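We moved into the unit at Flusero in February and I have been meaning to write something about the kitchen, mainly because I spent too long planning it and got a fair bit of it wrong.

It came with one bank of overhead cupboards, one set of drawers and a pantry you can stand in if you breathe out. The old house had a proper laundry where the spare pots lived. Here everything has to fit in the one room, and the first week we had boxes down the hallway.

I started with the drawers. The Grodley inserts I bought for the old place are 31 mm too wide, so they went to the op shop. I priced a full set of pull-outs from Flilon and the quote came back at $3,145 installed, for a rental. We didn't go ahead. I spent $173 on shelf risers, hooks and a second-hand trolley instead, and that has done most of the job.
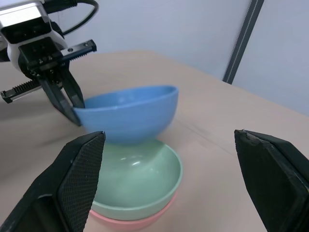
Crockery was the hard part. We had two dinner sets, one from each side of the family, and neither of us wanted to be the one to let go. In the end we kept the everyday plates and boxed up the rest for my sister. Bowls I was less worried about. If they nest, like the light blue one going onto the other two in the photo, a few of them need hardly more shelf than one does. The wide pasta bowls don't nest with anything and they are now on top of the fridge.

The pantry is still not right. The shelves are deep and the light doesn't reach the back, so tins get lost and I buy chickpeas again. I tried tubs with labels and stopped refilling them by the second shop. What works better is keeping the back row for things we only use in winter.

I also moved the kettle away from the sink to where the power point is, and the toaster went in a cupboard - it comes out on weekends. Next job is the door under the sink, which needs a new hinge. The agent said someone would be out Thursday.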